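Notebook, Ivham bench, June

Morning, 9:40

Picking up the sorting work again after the break for the cable rework. The question for this block is the one Mei Park put on the whiteboard in spring: can the two-arm cell do a tidy-up chore at a level anyone would accept in a house, or on the kitting bench at Brornwood. By chore I mean many small objects, mixed, going into the right containers, with no fixture and no known starting layout.

Task is letters to plates. Foam letters, sorted by color onto the plate of the same color. Small, light, flat, and they deform when pinched. In that respect they are closer to what ends up on a playroom floor than the machined blocks we used before. Also closer to the gasket blanks at Brornwood, where the parts are thin and the tray color is the only label.

Baseline from the last round, same policy, older finger pads: 1,000 attempts, 883 ended with the letter on the correct plate and released. That reads well on a slide. Per letter it is 88.3 percent. Clearing a table means getting every letter right, and if the errors were independent, eight in a row would come out at 37 percent. They are not independent (a bad table height spoils everything in the run), but that is the order of thing we are dealing with.

Failure types, in order of how often they came up:

Pinch too high. Fingers close above the foam and come up with nothing. Table height calibration drifts and the letter is thin enough that a small error matters.

Drag. One finger touches first and pushes the letter along. Worse with the open letters, C and G, where the finger can land in the gap.

Wrong plate. Almost all of these were in the blue/green pair under the evening lights. Not many, but they are the ones a customer would notice.

Release failure. Letter stays on the pad after opening. Went up as the old pads got tacky.

11:15

Changed pads, re-zeroed both arms against the table sheet. Sheet still has creases toward the back edge. Shuk-fan wants it taped down tighter; I would leave it, a tablecloth in a kitchen is worse.
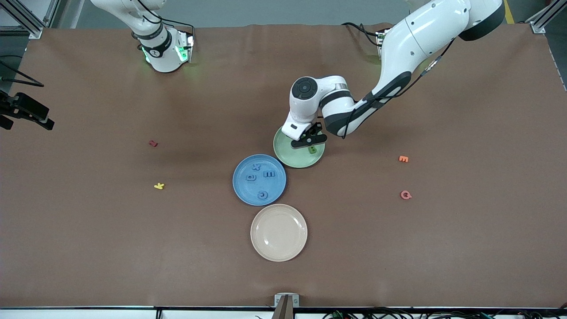

Letters sitting inside a plate are a separate problem from letters on the flat. The rim limits the approach angle, and the well is at a different height from the table, so the height prior learned on the sheet is wrong there. Low contrast makes it harder: blue foam on a blue plate gives the segmentation very little to hold on to except the edge shadow. The overhead model merges neighboring letters into one blob once they touch. For placing this does not matter. For any correction step (take out what is in the wrong place and put it where it goes) it matters a lot, and a real tidy-up is full of correction steps.

Related: letters with no plate of their own color. The instruction set does not say what to do with these. The policy tends to pick the nearest hue, which is a defensible guess and also exactly what you do not want on a shop floor. Need an explicit leave-alone class. Shuk-fan Tai has a version from the Thibodeaux project with a reject option, trained on fasteners. Ask for the weights.

Arm allocation. The planner gives the work to whichever arm has the shorter reach and parks the other one clear. This is safe and slow. Tried allowing both arms in the middle zone at once in April and spent most of the day looking at protective stops. A person doing this job uses both hands without thinking, one holding the plate, the other dropping things in. We do not have anything like that running reliably.

14:30

Time. Current setting is 25 seconds per letter including the return to hover. A child is faster. A bored adult is much faster. Mei's position is that speed does not matter in a home if the thing works while you are out. I agree for the home, provided it does not need a restart. For Brornwood it kills the case; their bench cannot wait on it.

Shadow from the upper link falls across the pick area on right-side reaches. Check whether the wrist camera exposure is hunting when that happens. Could explain part of the blue/green confusion.

Training set now stands at 2,025 demonstrations after removing the duplicates. The Cimero logs are still not merged; the gripper width is recorded in different units and the conversion script rounds.

Position for the review, as of now: flat objects on a flat surface, color given, supervised, yes. Unsupervised, no. Anything needing removal from a filled container, no, and I would not put a date on it.

To do

Measure well depth on all plates, put it in the config.
Reject class, see above.
Rerun blue/green with the side light off.
Log pad wear per run instead of per week.
Ask Mei whether partial credit counts in the review metric. If it does, the 883 figure should not be quoted alone.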